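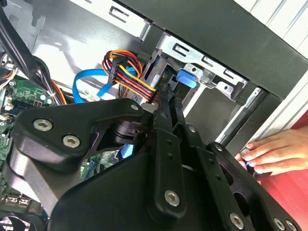

Evening, kitchen table. Second day of the freezer work.

Chest freezer emptied at 9 this morning and everything put in the two coolers with the ice packs. Defrosted with the lid open and a pan of hot water on the floor of it, changed twice. Wiped out, dried, switched back on. The old list taped to the lid was wrong in most respects. It claimed four bags of green beans. There was one, and it had split.

Inventory as it went back in: 14 containers of soup (lentil, split pea, and a tomato one I did not label), 20 flat bags of cooked beans, 17 portions of chicken thighs, three loaves, one block of puff pastry of unknown age. The pastry is out. Bean bags now stand on edge in the Fotwood crates, label side up. The crates are slightly too tall for the basket shelf, so they sit on the bottom and the bread takes the basket.

Labels: masking tape and pencil. The Mistix marker rubs off once the bag frosts over, and I have stopped using it. Contents, month, weight in grams. Weight goes after the month, always, otherwise I read one as the other.

Lunch was the unlabeled tomato soup. Too much celery seed. I would halve it.

Batch cooking in the afternoon. Two pots going, black beans and chickpeas, soaked overnight with salt at one tablespoon per gallon. The chickpeas were soft after 50 minutes at a low simmer – the black beans needed longer and still had a few hard ones at the bottom. These came from the open sack from Sombatkul, which has been in the pantry since before the move. Next batch from the new sack, same soak, and compare.

Plan for the week is on the fridge. Soup and bread twice, chicken with rice twice, chickpea stew once, eggs once, one night open. Shopping is down to milk, onions, carrots, lemons and rice. Kustasholm had the long-grain in the large bag last month and I should have bought it then.

Freezer thermometer at 9 tonight: still above zero Fahrenheit, but dropping. Lid stays shut until morning. Black beans are cooling in the sheet pan on the counter and need bagging before bed.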